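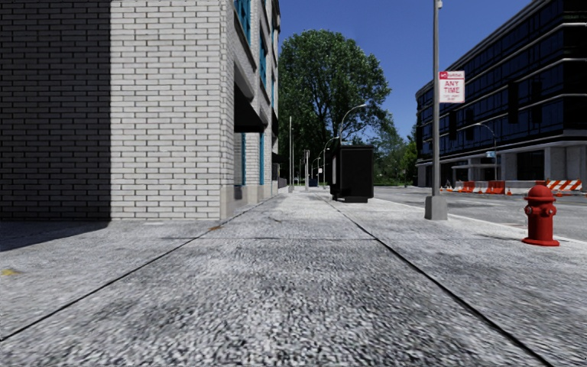
Pavithra Suvarna told me before we bought it that the Nister street pack would be wasted on a school club, and that we'd be better off with more wheels and motors. She runs her own club with real robots on a gym floor, so I took that seriously. We bought it anyway.

Nister Street Pack, school licence
Reviewed July 26, 2018

We paid $1786 for one year, which covers 22 seats. Our club has 15 students, all in grades 10 to 12, and we've been working toward the sidewalk delivery event in the Brodis Challenge. The task is to write a program that gets a small delivery robot along a city block and around a corner without leaving the sidewalk. The first round is run entirely in simulation, so some kind of street software was needed whatever we did about motors.

Setup was slower than it should have been. The installer wants admin rights on every machine, and the school's IT office had to do them one at a time. After that it ran fine on most of our laptops. The older Danel ones could manage it only with shadows turned off, and that matters more than it sounds – a program tuned with shadows off will often treat the edge of a shadow as a curb when you turn them back on. We lost two meetings to that. The manual has one line about it, near the back.

The street itself is good. The concrete has joints and speckle in it, and there are poles, street lamps, trees and construction barriers. Our students had started out on the free Ogura map, where the ground is one flat grey and any beginner's edge finder works first try. Here the same code followed a joint in the pavement and drove happily into the road.
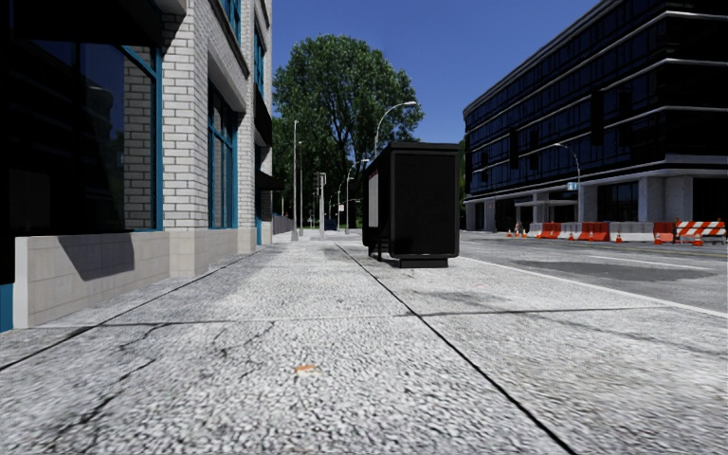 Fixing that took most of the spring. The group working on it ended up comparing several views in a row before trusting any line, and they learned more from that than from anything I had planned. You can save a spot on the map and restart from it, so a bad turn can be run again in seconds. I'd put that at the top of the list of things worth paying for.

The scripting side is plain Python and the sample programs are short enough to read in class. Error messages are poor. "Agent not ready" can mean at least four different things, and one of them is a typo in your own file name.

Sound is missing altogether. Weather is sold as an add-on, and we didn't buy it.

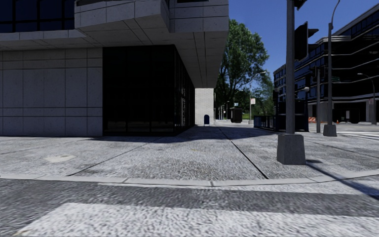

Support answered both of my emails, the first one the next day and the second after a week and a half. The second was about moving seats between computers. You can, but only by writing to them, and a club with shared laptops will need to do that more often than they seem to expect.

Would I renew? Yes, for one more year, if the price holds. Pavithra's point still stands for a club that has no hardware yet: our newer members went months without touching a screwdriver, and two of them left over it. In September we'll split the meetings, half on the street pack and half on the bench.

Four out of five. I'd have given it a bit more with a proper installer.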